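Notes for my part, after Ji-hoon has shown the Paltbridge floor plan

Opening. Say good morning, thank Zahira Mangundap for the room. Ask who in the room has already signed a purchase order for an arm. Wait for the hands.

First point: the arm is the easy line in the budget. In our plan for Esidel we wrote the arm, the gripper and the controller on one page, and we were proud of it. Then came finger pads, spare cables, a second table, and the hours of Ro-un Lim. The hours were the biggest surprise. Read the numbers slowly: 600 hours planned for the first season, 846 used.

Second point: budget for the objects too. Teguh asked me why a research budget has a line for toys and bins. I answer with the picture. Let people look before I speak.
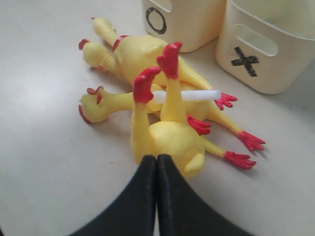 Sorting table, bins O and X. Rubber chickens, tangled.

Soft things in a pile are hard to grasp one by one, and a vendor demo with clean boxes will not tell you this. So bring your own objects to the demo. Daren agreed to this at once, Yeo needed two weeks of emails — mention it kindly.

Third point: finger pads. We put aside 400 dollars for pads and bins together, and I would now ask for more. Up to 95 pads per year is what Lleucu Gittins wrote in the new plan. Ask her to stand up if she is here.

If time is short, skip the leasing slide and go to the question of who pays for repairs after October.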